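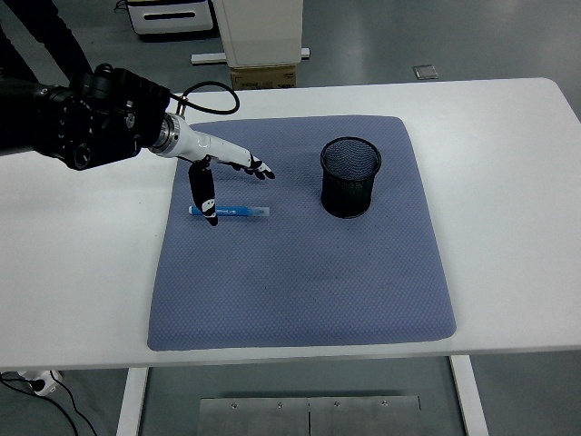
Pen station, arm over the mat. Marker flat, cup still empty.

Notebook, packing side, May, Saturday shift

Start 7.40. Vusumuzi Maluleke on the arm, me on the notes and on the stop button. Only us two today, so the hall is quiet and we can talk.

For colleagues who were not at the meeting: Cornalora want to know if the marker sorting at the end of the Prukar line can be given to the arm. Now it is done by hand. The person takes a loose marker, looks if the cap is closed, and puts it upright in a cup. One order for Celcombe is 3803 markers, and for such an order we put 2 people for the whole shift. It is not heavy work, but the neck and the wrists feel it in the evening. I did it myself for my first 3 months here, so I know.

Morning, first block. We work with one marker, the blue cap one, lying flat on the quilted mat. The mat stays. Without it the pen rolls when a finger touches it, this we learned already last week on the bare table. The lower half of the mat is getting dirty, please somebody wash it or ask Sakalauskas for a second one.

Most difficult is the thumb. If it comes down over the middle of the barrel, the fingers can close from the other side and the grip is good. If it comes down near the cap, the pen turns and we must begin again. Vusumuzi moved the approach point two times to the right. I wrote the values in the blue folder, not here, because last time I copied one wrong.

Counted for the block: 27 attempts. I don't write a success rate yet. We changed the settings in the middle and the number would say nothing.

Tea at 10.15. We talked about what I should put in the report. Vusumuzi thinks we write too much about speed. A person at this table is much faster than the arm today, and I think everybody who visits sees it in one minute. His question is what the two people do when the arm is sorting. If they only stand and watch for mistakes, this is a worse job than before, in my opinion. You get tired from waiting also. 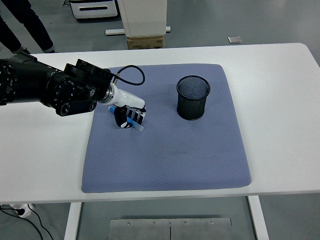 Marker in the hand, low over the mat. Held slantwise, cup to the right.

Second block. Now the question of angle. When the marker is held slantwise like this, the wrist has to turn it more before it can go in the cup, and the cup is light, it can fall if the pen touches the rim. Two ideas: fix the cup to the table from below, or use a heavier cup. I prefer the heavier cup. The people at the line take the cups away by hand when they are full, and a fixed one would be a nuisance for them.

What I would like to propose to Cornalora (draft, please comment before I send it):

The arm does the small orders first, not the Celcombe one. The cap check stays with a person, at a seat and not standing. The same person can stop the arm and change the approach point without calling us. Vusumuzi can teach this in one afternoon, he says. I would plan two.

Pay grade for this seat is not clear. I asked the office and have no answer - ask again.

To do: heavier cup. Wash mat. Tape the power cables on the floor at the left side, I stepped on them again. Try with the cap end on the other side.

Stopped 12.50.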